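Carretero Street Dining Room to Reopen With Longer Lunch Hours

13th September

The community dining room on Carretero Street will reopen next week after being closed since July for plumbing and electrical work. Lunch will be served from 11:30 a.m. until 2 p.m. on weekdays, an hour longer than before the closing.

The dining room occupies the ground floor of the former Grirard shoe store. It has served low-cost lunches to older residents of the neighborhood for many years, and it is open to anyone who lives or works nearby. Meals will stay at $3 for people over 60. Everyone else will pay the regular price posted at the door.

Most of the work was done behind the walls. The old drain line under the kitchen had been backing up in heavy rain, and it was replaced from the sink to the street. Electricians put in a new panel and moved several outlets away from the dishwashing area. The restroom now has a wider door and a grab bar on each side of the toilet.

"The drain was the big one," said Teodoro Enriquez, who manages the dining room. "We could work around the rest of it, but we couldn't keep shutting the kitchen every time there was a storm."

Enriquez said the job was supposed to take six weeks. It ran longer when workers opened the floor and found a second pipe that did not appear on the building plans. That pipe had to be traced and capped before the new concrete could be poured.

While the room was closed, regular diners were sent to the Memus Senior Center, where some 59 extra lunches were served on a typical day. The center's van made the trip from Carretero Street every weekday morning. The van service will continue for the first three weeks after the reopening so that people who have made plans at the center do not have to change them right away.

The menu will be much the same as it was, with soup, a hot main dish and fruit every day. Baked fish returns on Fridays. A meatless dish will be offered daily – it used to be available only by request – and low-salt meals can still be ordered a day ahead.
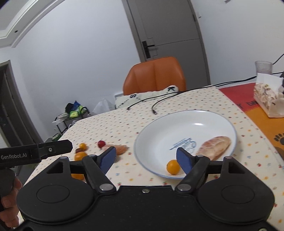 Seating will be first come, first served, and the dining room will no longer hold places for groups. Tables will be covered for lunch as they were before, in the same homey style as the cream cloth with its tiny red, orange, blue and green print. Diners who use a walker or wheelchair can ask at the front desk for a seat near the door.

Street parking on the north side of Carretero Street is limited to one hour until 3 p.m. The lot behind the Surkex Pharmacy is open to dining room visitors during lunch, and the entrance is on the alley side. Lunch tickets will be sold at the front desk starting at 11 a.m. each weekday.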